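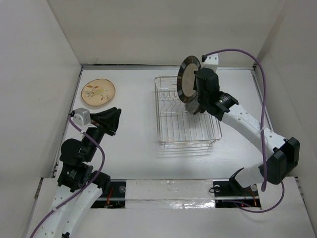

*A plate and the wire rack on the work surface.*

# How to replace the fill valve in a toilet tank that never stops running

In November the toilet in our upstairs bathroom started to make a thin hissing sound. At first it came only after flushing, later also in the night. I am not a plumber, I learned this work by doing it in three apartments, but I have now changed this part enough times that I can write down the steps. My neighbor Tomos Rosser read the first version and asked me to add the part about the nut, because he broke his.

The page is for the common kind of tank, with a float valve on the left side and a flapper in the middle. If your tank is inside the wall, the order of work is different and you should look for another guide.

## First, find out which part is bad

Two parts can make a toilet run: the flapper, which lets water escape into the bowl, and the fill valve, which does not close when the tank is full. It is a pity to change the wrong one, as I did the first time.

1. Take off the lid and put it flat on a towel on the floor. The lid is heavy and the edge chips easily.
2. Look at the overflow tube, the open vertical pipe near the middle. If water is running over the top of it, the fill valve is not closing, or the float is set too high.
3. If the water stands below the top of the tube, put a few drops of food coloring into the tank. Wait 20 minutes and do not flush. If there is color in the bowl, the flapper is leaking.
4. Lift the float gently with one finger. If the hissing stops, try to lower the float with its screw or clip before you buy anything. If it does not stop, the valve is worn or has dirt in it.

In my case the hissing continued with the float held up as high as it would go, so I bought a new valve.

## What you need

- a new fill valve of the right height (most are adjustable, but measure the inside of your tank anyway)
- adjustable pliers
- a sponge and a small bucket
- an old towel
- a new supply hose, if the old one is stiff or has rust at the ends

I used a valve from Zidolum. The one before it was a Suvham and it was also fine, only the float arm was a little wide and touched the wall of the tank. The hose was in the box of leftovers from the kitchen work, so it cost me nothing. 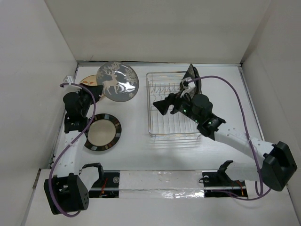
## Shut off the water and empty the tank

1. Turn the small stop valve behind the toilet clockwise until it stops. Use your hand only. If it will not move, do not force it with pliers – close the main valve of the home and leave the small one for another day.
2. Flush, and hold the handle down until no more water goes out.
3. Check that the tank does not fill again. Wait two minutes. If you still hear water coming in, the stop valve does not close completely and you need the main valve after all.
4. Take out the rest of the water with the sponge. There is more than you think in the corners.

Please do not skip the sponge. When the old valve comes out, everything left in the tank goes through the hole and onto the floor.

## Take out the old valve

1. Put the bucket under the place where the supply hose enters the tank.
2. Unscrew the hose nut from the bottom of the valve. Looking up from the floor, you turn it counterclockwise. A little water will come out of the hose.
3. Inside the tank, pull the thin refill tube off the overflow tube.
4. Hold the valve body with one hand inside the tank, so it cannot rotate. With the other hand loosen the large plastic nut below the tank.
5. Lift the valve straight up.
6. Wipe the porcelain around the hole, inside and outside. If there is a white crust, rub it with a cloth and some vinegar until the surface is smooth. The new washer must lie on clean porcelain.

If the large nut is stuck, pour some warm (never boiling) water on it and try again. Tomos used long pliers at an angle and the nut cracked into two pieces. This was not a disaster, as the new valve comes with its own nut, but if you hit the tank in this position you may need a new tank.

## Put in the new valve

1. Set the height. On my valve you twist the lower part until the mark on the top is above the overflow tube. Read the paper in the box, each maker has a different mark.
2. Push the rubber washer onto the threaded end, with the cone side down. It goes inside the tank.
3. Put the valve through the hole and turn it so that the float cannot touch the wall or the flapper chain.
4. Screw on the plastic nut from below by hand. When it is tight by hand, give it a half turn more with the pliers, and no more.
5. Connect the hose by hand, then a quarter turn with the pliers. Start the thread slowly. If it feels rough, take it off and begin again.
6. Clip the refill tube to the top of the overflow tube. The end should point into the tube but not go deep down in it, or it can pull water out of the tank as a siphon.

## Turn on the water and adjust

1. Open the stop valve slowly, a half turn first.
2. Hold a piece of dry toilet paper against both nuts. Paper shows a small leak much better than your finger does.
3. Let the tank fill. The water should stop a little below the top of the overflow tube, usually at a line printed on the tube or the tank wall.
4. If it is too high or too low, turn the screw on the float and flush again. I needed three flushes to get it right.
5. Look under the tank again after one hour and again the next morning.

## If it still hisses

Sand or rust from the pipe may have entered the new valve. Close the water, take off the cap of the valve, hold a cup upside down over it and open the water for a few seconds. Then close it, put the cap back and test. Rodrigo Pinheiro, who had the apartment before us, wrote to me that he did this every time the city worked on the pipes on Gough Street.

If the tank is quiet for some minutes, then fills for a moment and is quiet again, go back to the food coloring test. In this case it is probably the flapper.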